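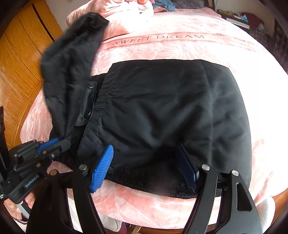

Puffy coats are the one thing I can't fold. Sweaters, jeans, even fitted sheets, fine. I'm putting winter stuff away (yes, I know, I should have done it in March) and my closet shelf is tiny. The black padded one is the worst of the bunch. I can get the body into a sort of rectangle on the bed, but the hood stays in a rumpled heap up by the pillows with all that fuzzy lining, and the ribbed hem just sits there at the other end. Do you fold the hood in first or last? And does anybody use those vacuum bags?

Tracey Kershaw

---

banamard_attic wrote:

Hood first, always! Lay the coat face down, flip the hood onto the back, then sleeves in, then bring the hem up to meet it. If you leave the hood for last you've got a lump on top and the whole stack slides off the shelf. Ask me how I know.

---

lindby5 wrote:

I'd skip folding altogether and roll it. Start at the hem and roll up toward the hood, then turn the hood inside out over the roll like a sock. Takes me 5 minutes for the whole family's coats and they stay put.

---

Dilruba Saha wrote:

Gotta disagree with lindby5. Rolling is great for a weekend bag, but I rolled mine tight for one whole summer and the filling went flat across the shoulders. It never really puffed back up, even after the dryer with tennis balls. Same goes for vacuum bags, Tracey. Please don't! Loose fold, breathable bag, top of the pile. Or hang it if you've got any rod space at all.

---

lindby5 wrote:

Mine are cheap polyester fill and they've been rolled for years with no trouble, so maybe it depends on the coat? Not everybody has rod space, either.

---

Tracey Kershaw wrote:

OK, trying the hood-first way. Snaps open or closed, by the way? There are two on a little tab and I never know. Also I've got a gray-green one waiting its turn after this. Once you pick the black one up off the bedspread it just turns into a big dark blob and I lose track of which end is which. 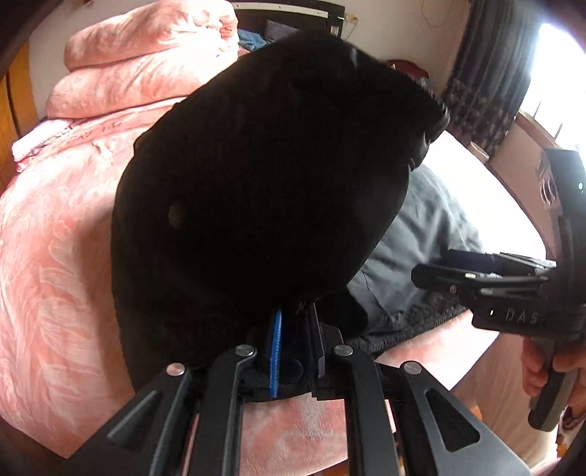
RE: Snaps open or closed?

banamard_attic wrote:

Closed, so they don't catch on anything. And find the ribbed band before you lift it, that's your bottom edge. Once you know where that is, the rest is easy.

---

Dilruba Saha wrote:

I leave mine open, I think closed snaps leave a pucker when it's folded for months. But it's a tiny thing, do whatever you like. Do the gray-green one the same way and put the flatter of the two underneath.

---

Tracey Kershaw wrote:

Thanks all. I'm going with a loose fold and no vacuum bags, and lindby5, I'll try the rolling thing on my kid's old coat and see who's right.

Related threads
Best storage bags for winter coats? (Clovix or Siddiqui)
Flat pillows, can they be saved
Under-bed boxes that fit a low bed
Washing a padded jacket at home
Shelf dividers, worth it?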